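The Arkley Bridge Is Open, More or Less

12/4/23

The new bridge at Arkley opened to cars last week, and the old detour through Merkham is officially over. If you have been driving that detour since February, you know every one of its potholes by now and have probably given a few of them names.

For anyone who has been away, the old crossing was closed after an inspection turned up problems in the deck. The signs said the work would take 15 weeks. It took 43. In that time a lot of us learned that Merkham has a very good bakery and a very slow traffic light, and that one exists mainly to send business to the other.

The new span is 224 feet long and carries two lanes, with a shoulder on the upstream side wide enough for a bicycle and a little optimism. The downstream side has a curb. The plans we saw last spring had a walking path there, complete with drawings of happy people in sun hats. The path has moved to "phase 2," a place where many fine things in this county have gone to live.

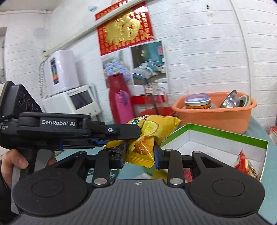 The drive itself is lovely. You come down out of the trees on the Arkley side, the road swings left, and for a few seconds you have the whole river below you before the guardrail gets in the way. Go late in the afternoon if you can. Going toward Bedosbridge you will have the sun in your eyes, so pull the visor down before the curve, or do what the rest of us do and squint.

A few practical matters. The speed limit is 25 on the bridge and on both approaches, and the deputy who used to sit at the Merkham light has found the gravel turnout on the Bedosbridge side. He seems happy there. The weight limit signs are up but still wrapped in black plastic, so trucks are being sent by way of Merkham until someone comes out with a pair of scissors. School buses go back to their regular route after the winter break. Until then the morning pickup times stay as they are, which means early.

The paving contractor, Žukauskas, will be back in spring to put down the final layer. Expect one lane at a time and a person with a flag. The bump where the new asphalt meets the old on the Arkley end is temporary, we are told. Slow down for it anyway, especially if you are carrying soup.

There was a ribbon, and it was cut, and the speeches ran longer than the bridge. The first car across was supposed to be a 1950s convertible lent for the occasion. It wouldn't start in the cold, so the honor went to a delivery van that had been waiting behind it and had somewhere to be.

Comments on the new signs can be dropped off at the county road office in Merkham. You know the way.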